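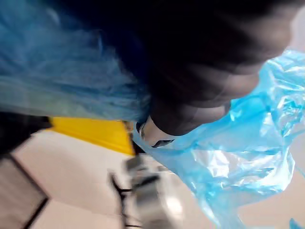

서비스 계정의 비밀 키는 얼마나 자주 교체해야 하는가?

교체 주기는 키의 권한 범위와 보관 위치에 따라 정한다. 외부 API를 호출하는 쓰기 권한 키라면 40일, 내부망에서만 쓰는 읽기 전용 키라면 그보다 길게 잡아도 된다. 다만 유출 정황이 확인되면 주기와 무관하게 즉시 폐기한다.

물류 소프트웨어 업체 Rasside의 보안 운영 책임자는 지난 1월 사내 비밀 키 전수 조사를 마쳤다. 조사에서 확인된 키는 모두 1424개였다. 이 가운데 소유 부서를 특정할 수 없는 키가 29개 나왔고, 그중 8개는 운영 데이터베이스에 대한 쓰기 권한을 갖고 있었다.

"개수 자체는 예상 범위였습니다. 문제는 소유자 항목이 비어 있는 키였습니다. 폐기하면 어떤 배치 작업이 멈추는지 알 방법이 없었으니까요."

조사팀은 해당 키를 바로 삭제하지 않고 호출 기록부터 수집했다. 기록은 사내 로그 수집기 Minumell에 모았고, 키 식별자와 호출 주소, 호출 시각만 남겼다. 키 원문은 해시로 치환했다. 그는 "로그에 원문이 남으면 저장소가 하나 더 생기는 셈"이라며 "조사 초기에 디버그 로그에서 평문 키를 발견해 수집 규칙을 다시 썼다"고 설명했다.

가장 오래 걸린 건은 협력사 Çetinkaya와 연동된 정산 모듈이었다. 양쪽이 같은 키를 공유했고, 상대편 설정 파일에 값이 직접 기입되어 있었다. 한쪽만 교체하면 인증이 실패하는 구조다. 결국 신규 키와 기존 키를 함께 허용하는 병행 구간을 두고, 기존 키의 호출이 사라진 뒤에 폐기했다.

"병행 구간에는 종료 시각을 반드시 넣습니다. 종료 조건이 없으면 기존 키가 계속 살아 있습니다. 저희는 만료 시각을 정책 파일에 적고, 연장하려면 승인 기록을 새로 만들게 했습니다."
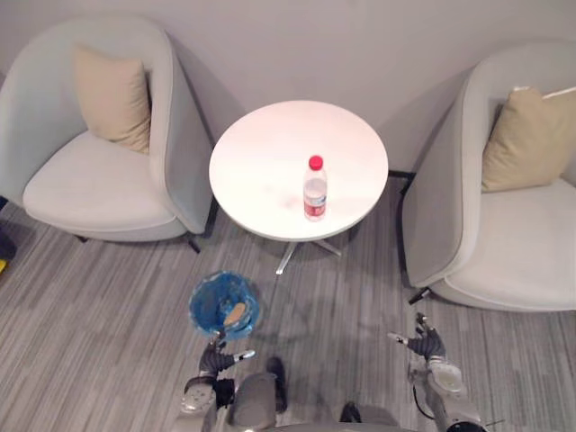
키 공유 문제는 접근 권한 설계로 이어진다. Rasside는 이번 조사 이후 서비스마다 별도의 키를 발급하고, 두 서비스가 공통으로 쓰는 값은 중앙 보관소 Drotumura에서만 읽도록 바꾸었다. 그는 구조를 설명하면서 작은 흰색 원형 탁자와 그 양쪽의 안락의자 두 개를 예로 들었다. "의자가 서비스이고 탁자가 보관소라고 보면 됩니다. 두 의자가 서로 직접 값을 주고받지 않고, 각자 탁자에서 가져갑니다. 한쪽 의자를 치워도 다른 쪽의 접근 경로는 그대로입니다." 보관소에 접근할 때는 단기 토큰을 쓰며, 토큰은 작업이 끝나면 무효가 된다.

보관소가 단일 장애 지점이 되지 않느냐는 질문에는 읽기 복제본을 분리된 구역에 둔다고 답했다. 복제본은 조회만 처리한다. 주 서버가 중단되면 신규 발급과 교체는 멈추지만 이미 발급된 키의 조회는 유지된다.

"교체가 잠시 늦어지는 것은 감수할 수 있습니다. 서비스 전체의 인증이 끊기는 쪽이 훨씬 비쌉니다. 대신 긴급 폐기 명령은 별도 경로로 보냅니다. 이 경로는 주 서버 상태와 관계없이 동작해야 합니다."

소스 저장소 검사도 강화했다. 커밋 전에 개발자 단말에서 한 번, 병합 전에 서버에서 한 번 더 검사한다. 무작위성이 높은 문자열을 찾는 방식은 오탐이 많아, 사내 키에 고정 접두어를 붙이고 이를 우선 탐지하도록 했다. 이미 커밋된 키는 이력을 지우더라도 유출된 것으로 간주해 폐기한다. 복제된 저장소까지 회수할 수는 없다는 판단에서다.

남은 작업은 빌드 서버에 환경 변수로 주입된 키를 옮기는 일이다. 환경 변수는 하위 프로세스에 상속되고 오류 보고서에 섞여 나가는 경우가 있다. 그는 "빌드 스크립트마다 변수 이름이 달라 일괄 변환이 되지 않는다"며 "배포 권한이 있는 스크립트부터 순서대로 옮기고 있다"고 말했다.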